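August, folding cell, gripper side

Came in around 7:30 and the Buvar arm was already throwing the slow-close warning again, so that settled what I'd be doing with the morning. Counter on the gripper says 2,445 cycles since the last time anybody opened it up, and I'd been telling Shoaib Zaidi I'd do it at two thousand. Sorry, Shoaib!

Took both fingers off first. The left one was fine. The right one had play in it, enough that I could rock it with my thumb, and the screw came out with hardly any effort at all. No threadlocker left on it that I could see. I cleaned both screws, put a small drop of the blue stuff on each and ran them back in by hand, then snugged them up with the short driver (the long one lives in the Simard drawer now, please put it back there, I spent ten minutes hunting for it).

The linkage was full of lint. I mean really full, a little felt pad of it packed in behind the pivot. Brushed it out, wiped the pins, and used the dry lube because the wet stuff just glues more fuzz in there. Open and close by hand feels smooth again all the way through. I didn't touch the motor side. It's got over 130 hours on the new belt and it sounds okay to me.

Then the homing. Old closed offset was 704 and with the right finger tightened up that was way too hard, the motor was still pushing after the tips met. I backed it off in steps of 2 until the current settled down, and saved it under the Tukdale profile so it doesn't overwrite the one Prerkudley sent us. If you load theirs by accident you'll hear it right away, it buzzes at the end of the close. Re-home after loading any profile, the arm won't do it for you.

Pinch checks after lunch, gray cloth, near the table edge, wrist camera running so I could watch the tips come together on the fabric.
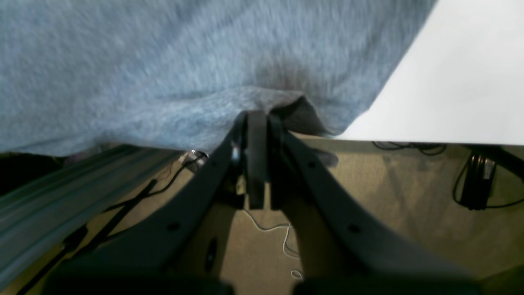

Do the fingers need to come off every time we clean the linkage? Only if one of them has play in it or the lint has gotten in behind the pivot; otherwise the brush reaches fine with the gripper fully open.

Still to do: order spare finger screws, we're down to the last pair. Look at the slow-close threshold, I think it's set too tight for how we run this thing. And I want to reset the cycle counter but I can't find the menu for it, Shoaib, if you remember where it is, write it on the inside of the cabinet door next to the profile list.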